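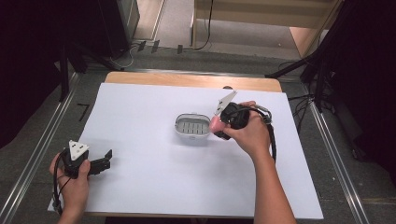
How many episodes does a new object need before a policy can be trained on it?

For a single rigid object handled with two grippers, 403 accepted episodes were enough in the Hallska study. Rejected episodes do not count toward the total. Objects with a lid, hinge or loose insert need more, and the number has to be found by training on partial sets as described in 4.6.

## 4 Two-handed recording with the hand-held grippers

This section covers recording sessions in which one operator holds both grippers. Single-gripper sessions are covered in Section 3. The steps assume that both grippers have passed the jaw calibration in Section 2 and that the Rokau recorder is installed on the session computer.

### 4.1 Preparing the table

1. Lay a sheet of plain white paper on the tabletop. Smooth out any folds.
2. Place the object on the paper with its open side up, if it has one.
3. Check that the object can be reached with either gripper without the forearms crossing.
4. Clear the marker plates' line of sight. Remove lanyards, loose sleeves and anything else that can fall across a plate.
5. Set the room lights to the level used for calibration and leave them there for the whole session.

**Note:** White objects on white paper give weak outlines in the overhead view. The recorder does not use the outline for tracking, so this has no effect on gripper pose. It does affect the object segmentation step in Section 6. If segmentation is required, record a short test episode first and run it through before continuing.

**Note:** Glossy paper produces highlights that the marker detector can mistake for plate corners. Use matte stock.

### 4.2 Connecting the grippers

1. Switch off the recorder input before plugging in either gripper.
2. Connect the left gripper to port L and the right gripper to port R. The recorder does not swap them automatically.
3. Run each cable over the back of the hand and along the forearm. Leave a loop at the wrist large enough for a full turn of the hand in both directions.
4. Switch on the recorder input. Both status fields should read READY within 10 seconds.
5. Close and open the left jaws once, then the right. Confirm that the matching trace moves on the screen.

**Caution:** Do not let a cable pull against the gripper body during an episode. Cable tension changes the resting grip angle and shows up in the data as a slow drift in wrist rotation. The drift passes all automatic checks.

**Caution:** Keep cables off the floor where the operator stands. Route them outside the table frame.

### 4.3 Holding position

Hold each gripper with the fingers wrapped around the body and the marker plate facing up and outward. The plate must stay visible to the cameras at all times. A plate tilted past its limit is marked LOST in the log, and any LOST period longer than 80 ms causes the episode to be rejected.

The idle gripper stays over or beside the front edge of the paper with its jaws pointing inward. Do not rest it on the table. A resting gripper produces a perfectly still pose, and the policies trained in the first Hallska round learned to press the idle arm into the table surface.

### 4.4 Recording an episode

1. Bring both grippers to the start position.
2. Press the foot switch. Wait for the tone.
3. Hold still for one second.
4. Move the active gripper toward the nearest rim or edge of the object. Slow down before contact. The soft pad should meet the object squarely, with its full face.
5. Carry out the task for the session (grip, turn, slide or hand over).
6. Release the object and return both grippers to the start position.
7. Press the foot switch again.
8. Enter A (accept) or R (reject) on the keypad.

Use R if the object was dropped, if the wrong gripper made first contact, or if the operator stopped to think. Pauses are learned by the policy as part of the task.

Move the object between episodes. Change its position and its angle on the paper, and keep the whole object inside the edges of the sheet. Do not follow a pattern.

**Note:** For thin-walled cases, grip across the rim with one jaw inside and one outside. Gripping across the full width works in the demonstration but often fails on the robot, whose jaws open less far than those of the hand-held unit. The difference is listed in the Dasanmont arm data in Appendix B.

**Note:** Slotted or grille-type floors should not be used as a grip point. The soft pads deform into the slots and the jaw sensor reports a closed width that is too small.

### 4.5 Checks during the session

Stop after every block and open the block report. Compare the following:

| Item | Expected | Action if wrong |
|---|---|---|
| Left/right offset at start | Constant across block | Repeat 4.2, step 5 |
| Plate visibility | No LOST period in accepted episodes | Adjust hand angle |
| Jaw zero | Same as calibration | Recalibrate |
| Pad condition | No tears or lifted edges | Replace pad |

Replace pads in pairs. A worn pad opposite a new one shifts the contact point, and the two halves of the session will not match.

### 4.6 Results used to set these instructions

The holding and pause rules come from the two-stage test run by Gwenaël Joly in the Chou lab. The first stage used 1051 episodes recorded with no rule on idle hand position. The second stage used 403 episodes recorded under the rules in 4.3 and 4.4. Policies from the smaller set completed the case-turning task more often and made fewer unwanted contacts with the idle arm.

The test did not separate the effect of the idle hand rule from the effect of the pause rule. Sites that need to know the share of each should record two further sets, applying one rule in each.

To find the number of episodes needed for a new object:

1. Record a full block set and accept or reject every episode.
2. Train on one quarter, one half and all of the accepted episodes.
3. Run each policy from the same list of start positions.
4. If the half set and the full set score the same, stop recording. If the full set scores higher, record another block set and repeat from step 2.

Keep the rejected episodes. They are needed for the failure classifier in Section 7.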